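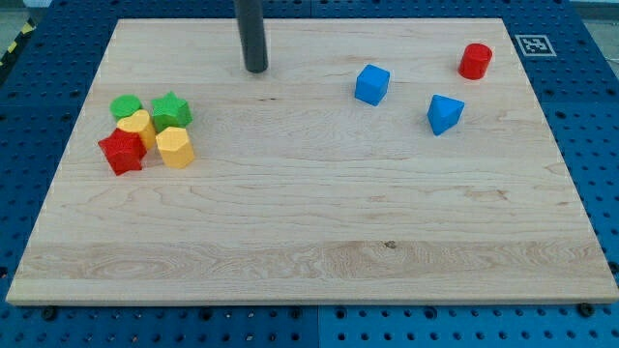 Demetrio Benítez observou, na revisão da primeira versão deste relatório, que chamar "colisão" ao ocorrido induzia em erro: a ponta do braço tinha estado encostada à tábua durante muito tempo antes de o controlador parar, e o texto só falava do momento da paragem. A observação foi aceite. Nesta versão usa-se "contacto não previsto" para o estado em que a ponta exerce força vertical sobre a tábua e "paragem de proteção" para o evento registado pelo controlador.

Relatório de projeto, versão revista
Contacto não previsto entre a ponta e a superfície de trabalho numa tarefa de empurrar peças
Laboratório Rindirwood, sala Leblanc

Resumo

Descreve-se uma falha de configuração que levou o braço a trabalhar com a altura de referência da bancada em vez da altura da tábua. A falha deu origem a 2 paragens de proteção na mesma sessão, em fevereiro. Não houve pessoas dentro da zona delimitada em nenhum dos momentos. Apresentam-se a montagem, a sequência de eventos, a causa, as correções feitas e o que ficou por resolver.

Montagem

O braço desloca peças de plástico coloridas sobre uma tábua retangular de ácer, pousada numa superfície perfurada azul. A ferramenta é um cilindro cinzento-escuro de extremidade arredondada, sem garra, que desce na vertical. As peças são prismas curtos de formas diferentes (cubo, estrela, coração, hexágono, triângulo, cilindro) e a tarefa consiste em agrupá-las por empurrões sucessivos, segundo um objetivo sorteado no início de cada episódio.

A posição do referencial de trabalho é obtida a partir de um marcador quadrado preto e branco colocado sobre a superfície azul, junto ao canto posterior direito da tábua. O marcador está no plano da bancada. A tábua fica acima desse plano, pela sua própria espessura, e a diferença tem de ser somada à coordenada vertical. No nosso código essa soma faz-se através do parâmetro desvio_z, lido de um ficheiro de configuração quando arranca o Kilter, o programa que gera as trajetórias e as envia ao controlador do braço.

O controlo vertical é feito com rigidez reduzida. A escolha vinha do projeto anterior e tinha por objetivo limitar a força no caso de a ponta apanhar uma peça por cima. A consequência, que não tínhamos ponderado, é que um erro constante na altura pedida se traduz numa força constante contra a tábua, abaixo do limiar de paragem na maior parte da área útil.

Sequência de eventos

A sessão começou com o desvio correto. O registo completo tem 2.051 movimentos, contados como segmentos de trajetória enviados pelo Kilter e confirmados pelo controlador.

A meio da tarde a bateria de testes foi interrompida para mudar o limite de velocidade lateral. A alteração foi feita no ficheiro de configuração e carregada com o comando de recarga, sem reiniciar o programa. A partir desse ponto o registo mostra desvio_z igual a zero. Os últimos 367 movimentos foram executados nessa condição.

A primeira paragem de proteção deu-se num empurrão em direção à parte de trás da tábua. A mensagem indicava força excessiva no eixo vertical. Clotilde Pons libertou o braço a partir do painel, subiu a ponta em modo manual e retomou o episódio. Foi atribuída a causa a uma peça tombada debaixo da ponta, hipótese anotada no caderno sem verificação. A segunda paragem ocorreu na mesma região e com a mesma mensagem, sem qualquer peça no percurso. Nessa altura a sessão foi dada por terminada e o braço foi desligado no botão de emergência.

Análise

Compararam-se três grandezas do registo: altura pedida, altura medida e força vertical estimada pelo controlador. Antes da recarga, as duas alturas coincidem dentro do ruído e a força estimada oscila em torno de zero. Depois da recarga, a altura pedida desce de uma só vez, num valor igual à espessura da tábua. A altura medida quase não se altera, porque a ponta já está apoiada na madeira, e a força estimada passa a ter uma componente constante durante os empurrões. Nos segmentos de trânsito, feitos com a ponta levantada, não há diferença visível, dado que a folga de trânsito é maior do que o erro.

A distribuição espacial da força não é uniforme. Cresce com a extensão do braço, o que é coerente com a localização das paragens. Não temos um modelo que explique a dependência com rigor. A estimativa de força do controlador perde qualidade perto da extensão máxima e parte do crescimento pode ser artefacto da medição.

A origem do zero foi encontrada no código de leitura. Na função chamada no arranque, os parâmetros em falta são preenchidos a partir do perfil da bancada, onde está guardado o desvio. Na função de recarga o preenchimento usa os valores por omissão da estrutura, todos nulos. O ficheiro editado durante a sessão só continha os parâmetros de velocidade. As duas funções foram escritas por nós em alturas diferentes e nunca tinham sido testadas uma contra a outra.

Reproduzimos o defeito no simulador com o mesmo ficheiro. O comportamento repetiu-se em todas as tentativas.

Danos e riscos

A inspeção foi feita à vista e ao tato. Não se encontraram marcas na tábua que pudessem ser atribuídas com segurança à ponta, até porque a figura do veio dificulta a leitura de riscos finos. A ponta foi substituída por precaução e a antiga ficou guardada na caixa de peças Jondeck, etiquetada.

O risco para pessoas foi considerado baixo, visto que a zona está delimitada no chão e o procedimento impede a entrada com o braço em modo automático. O procedimento foi cumprido em ambas as paragens. Já a retoma depois da primeira paragem foi incorreta. A regra do laboratório exige a leitura do registo de força antes de qualquer retoma, e essa leitura teria mostrado o patamar constante.

Correções

A leitura de parâmetros passou a fazer-se numa única função, usada no arranque e na recarga. Um parâmetro em falta gera erro e impede o movimento.

O Kilter recusa agora valores de desvio_z fora do intervalo definido no perfil da bancada. O valor ativo aparece no painel junto ao modo de operação.

Foi acrescentada uma verificação de altura no início de cada sessão e depois de cada recarga. A ponta desce devagar sobre a parte anterior da tábua, que tem de estar livre, até detetar contacto. A altura lida é comparada com a configurada. Se a diferença ultrapassar a tolerância, o programa não sai do modo manual.

A supervisão de força tem um segundo critério, aplicado à média móvel da componente vertical durante os empurrões. Com os dados da sessão, este critério teria parado o braço no primeiro episódio depois da recarga.

Questões em aberto

A verificação de altura mede um único ponto e não deteta uma tábua empenada ou mal assente. Medir vários pontos é simples, mas alonga o arranque, e não chegámos a acordo sobre o número.

O marcador continua sobre a superfície azul. Demetrio Benítez propôs fixá-lo à própria tábua, o que eliminaria o desvio. Clotilde Pons prefere mantê-lo onde está, com o argumento de que um marcador sobre a tábua pode ser tapado pelas peças ou tocado pela ponta. Falta ensaiar a primeira opção com um marcador mais pequeno.

Os dados dos episódios posteriores à recarga foram retirados do conjunto usado na avaliação de desempenho. Os restantes mantêm-se, e as tabelas do capítulo de resultados foram recalculadas em conformidade.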